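# Leave the fingers alone between jobs

*Tuesday, January 20, 2026*

Most arguments about gripper maintenance are arguments about intervals. I think the interval is the wrong place to start, and I want to set out why, using one cell that I have looked after since last June.
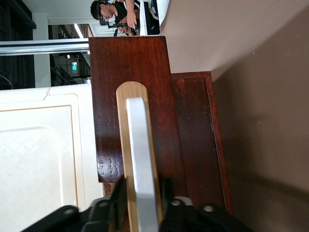
The cell is a single arm with a two-finger gripper and a small camera at the wrist. It handles light parts, many of them timber with a finished face, and it shares a room with people working with hand-held grippers. The fingers are black brackets held by bolts. Nothing in the assembly is exotic, and every part of it can be reached with a hex key and a torch.

When I took the cell over, the schedule came from Clastent, who supplied the gripper. It called for the fingers to be removed, cleaned and refitted every 1,000 cycles. Thắng Vũ, who had run the cell before me, followed it to the letter and kept good records. The records are the reason I stopped following it.

They show the same pattern each time. The gripper drifts slowly between services, by an amount the controller absorbs. Then the fingers come off and go back on, and the closing position jumps. At one service, logged at cycle 1,009, the jump was larger than all the drift recorded before it. The bolts had been tightened to the right figure. The fingers had simply been seated against their shoulders by hand, in a slightly different place.

A finger bracket on this design is located by two faces and clamped through clearance holes. The holes allow movement. If the bracket is pushed towards one side while the first bolt is pulled up, it stays on that side. The camera calibration then refers to a finger that is no longer where it was, and the first sign of trouble is usually a part held off its centreline.

Since August I have worked to a different rule. The fingers stay on unless there is a measured reason to remove them. At each inspection I do the following:

- Wipe the contact faces with a dry cloth, then with a damp one, and let them air.
- Check each bolt head against its paint mark. A broken mark means removal; an unbroken one means it is left alone.
- Close on the gauge block three times and write down all three readings.
- Take one wrist image with the gripper closed and compare the finger edges with the reference.

Inspection is now every 2,000 cycles. With the arm parked, it takes less time than the old job took to get the first bracket off.

Mỹ Phí, who looks after the two Stidar cells next door, disagrees with me, and her objection deserves a proper answer. She says that bolts left undisturbed can hide a crack at the root of the bracket, and that a paint mark tells you about rotation and nothing else. Both points are correct. A crack at the root is visible only with the finger off, or with a mirror and more patience than most people have at the end of a shift.

My answer is that removal for crack inspection should be booked as what it is: a rebuild, with dowels or a fixture to set the brackets, a fresh calibration and a trial on scrap before any finished face goes near the gripper. Treating it as cleaning is what does the damage. People allow 60 minutes for a rebuild, and they allow whatever is left before lunch for a clean.

Alby Faulkner machined us a seating fixture in the autumn. It is a plain block with two stops and a slot, and it holds both brackets against their shoulders while the bolts go in. With it, the jump after refitting falls within the spread of the three gauge readings. Without it, I would not touch a bolt on that gripper for anything short of a failure.

There is a case for going further and asking suppliers to dowel the fingers from new. Huệ Đỗ put this to Clastent and was told that dowels make quick changes harder. They do, a little. We have changed finger type once since I started, and I suspect many cells with a single job are in the same position – paying in repeatability for an adjustment they hardly use.

I have asked for a doweled set on the next order. Until it arrives, the fixture lives in the drawer under the controller, and the paint pen beside it.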